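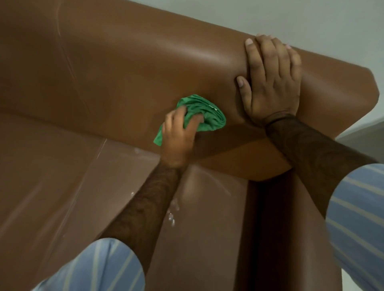

Page last changed: August, 16:40

Chores and machines: where have we got to?

Quick one this month as the hall booking fell through and half the newsletter had to be moved. Several of you wrote in after the last issue asking the same thing in different words – can I buy something yet that cleans the house. Floors, yes, sort of. The rest, no. Longer answer follows.

Start with the sofa. Wiping down a leather sofa is about as dull as housework gets, cloth in one hand and the other hand pressed flat on the back of it to keep things steady. Ten minutes if you're fussy. It's also, for a machine, horrible. We put it on our chore list back in the spring thinking it would be one of the easy ones. It went to the bottom by the second meeting.

Why so hard. Leather gives when you push on it. It dimples under your fingers and comes back. The top of the back is a fat roll, so the angle of your wrist changes all the way over it. Then the cloth – a microfibre cloth bunched up in the hand is never the same shape twice, and you refold it without thinking when one side gets grubby. And shine. Brown leather with light on it throws pale streaks everywhere and a camera has a hard time telling a streak of light from a smear of water from an old scuff. You or I tilt our head, or just touch it.

Then droplets. A few beads of water on the seat next to your arm, you see them, you get them on the way past. A machine has to know they're there, know they're not part of the leather, and know that leaving them is bad. That last bit is the one people forget to write down.

And the gap down the side of the seat cushion. Dark, deep, full of whatever. No more on that.

The Fetard demo

Those who came along to the open afternoon will have seen the Fetard arm do a table. Flat table, wiped clean, nice even strokes, applause. Fair enough, it was good. Somebody at the back asked could it do the chair the presenter was sitting on and there was a bit of a pause. The answer was that padded surfaces are "on the roadmap". We have heard roadmap a lot this year.

To be fair to them they let us bring our own mess. Tea, flour, a splodge of brown sauce. The tea and flour went in one pass. Sauce got spread about. It went over the same patch 29 times before someone pressed stop, I was counting becuase there was nothing else to do, and the patch was bigger at the end than at the start.

Workshop side

Members in the trade will care more about this bit. Hubáček are the small upholstery firm who've let us visit before, and they've had a machine on trial for wiping down finished seats before wrapping. Same job as at home really, only the seat is always the same seat, bolted in the same place, under the same lamp. And there it works. Not fast. It does the flat panels and a person does the rolled edges and the corners, and they reckon that split will stay put for a good while yet.

What it can't do is notice. A person wiping a seat finds the loose stitch, the nick, the faint pale lines where something's been dragged across the back. They'll run a thumb over it and decide whether it's a mark or damage. The machine wipes straight over and sends it on. So they check everything afterwards anyway, which eats most of the time saved. Their words were politer than mine.

Money: didn't get a price for the Hubáček one, it's on loan. Waltbridge quote by the month and want a two-year contract. For a home, forget it.

Vorkgate test day

We ran our own little scorecard at the Vorkgate unit, 50 points spread over the whole list of household jobs, marked by whoever turned up. Hoovering an empty floor scored well. Hoovering a floor with a sock on it, less well. Folding a towel, slow but done. Wiping a hard worktop, decent. Wiping anything soft got 2 points out of a possible 10, and both of those were for picking up the cloth.

People did argue over that score. One camp says a dry wipe over the seat should count for something. The other says if you wouldn't sit on it after, it's not clean. I'm with the second lot but the marks stand as they are.

So what to tell your relatives when they ask

Robot vacuum, fine, buy one if you like them. Robot mop, fine on hard floors, move the rug. Anything with arms, wait. Soft furniture, wait longer. If an advert shows a machine cleaning a sofa look at whether it does the top of the back and down the sides, or only the seat. Usually only the seat.

Meanwhile for leather – damp cloth not dripping, wring it well, go over it, then a dry one after. Don't leave water sitting on the seat. Test any cleaner somewhere hidden first. Several members swear by plain water and nothing else and their sofas look better than mine.

Next time

Dishwashers, loading of. We've had more letters on that than on everything else put together and some are quite heated. If you've seen a machine load one properly, mixed plates and a greasy pan, not a tidy demo rack, write in and say where. Scorecards for the next Vorkgate day are by the door, take one and please hand it back in with the boxes filled in this time. Bring your own cloths, we ran out.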